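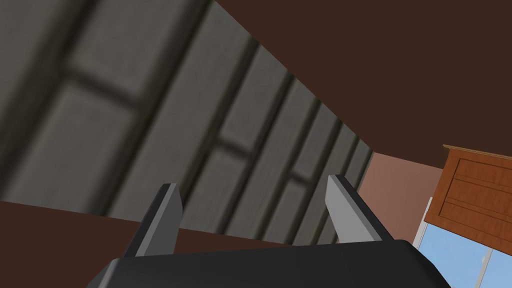

Planent simulation kit, second review. Present: Kazimiera Kurek (chair), Aleksandra Kaczorowski, Szymon Michalski, Dagný Hedegaard, Teresa Pietrzak (minutes). Purpose was to decide whether to move from the trial to a paid license before the trial runs out in November. Szymon had the wrist view from the kitchen set up on the wall screen when people came in, and Kazimiera asked him to leave it there. She said the two fingers and their pale pads looked well made and the cabinet had a decent wood grain, but that the gray paneled surface was soft and blurry, and she wanted to know which of those we would be paying for.

3 shares | 11 comments

1. Minutes of last meeting
Accepted with one fix. Aleksandra did not say the kit was "easy to install." She said it installed.

2. What the vendor claims
Dagný went through the Planent sales sheet. It says a grasping routine built in the kit will carry over to a real arm "with little or no tuning." She wrote to ask what little means and got a link to the same sheet. Kazimiera asked that the phrase not be repeated in our own papers. The sheet lists 200 ready-made rooms. Szymon has opened 18 of them and thinks several are the same room with the furniture moved. Dagný pointed out that this may be fine for training – but then it should not be sold as 200.

3. Trial results
Szymon ran the drawer routine 61 times in the kit. He reported a good success rate but asked that it not be minuted until he has checked how the kit scores a success. It seems to count a drawer as open once the handle has moved at all. Teresa has left the figure out.

Aleksandra said the contact between fingers and handle still bothers her. In two runs the handle slid through a pad and the run was passed anyway. Planent support called this "a known display matter." Kazimiera asked how they know it is only display. No one present could say.

Szymon spoke up for the camera controls. Tilting the wrist view steeply is quick, and he can check a bad angle without tying up the real arm. Agreed that this is useful. Not agreed that it is worth the price alone.

4. Cost
Quote is for 14 seats. We have five people who would use it. Dagný asked for a smaller package and was told the 14-seat one is the smallest. Support past the first year is extra and the price is "on request." Kazimiera does not want to sign anything with that wording in it.

5. Other options
Distum offers a similar kit with fewer rooms and a shorter contract. Aleksandra has used it and found the manual poor, though she trusted the contact forces more. Laven was mentioned. It has no gripper models we could use without building our own, so it was dropped.

Teresa asked if we could spend the money on more hours with the real arm at the Türkmen workshop. Szymon thought we would get roughly a month of afternoons. Kazimiera said that was the first number all day she understood.

6. Decision
No purchase today. Trial to continue to its end date. Kazimiera wants it noted that she is not against simulation, only against paying for a promise she can't test.

7. Actions
Szymon – find out how success is scored, rerun the drawer routine, bring the logs.
Aleksandra – same routine in Distum, if they will give us a trial.
Dagný – get the second-year support price in writing.
Teresa – ask Türkmen for afternoon rates.

Next meeting Wednesday, same room, 2 p.m.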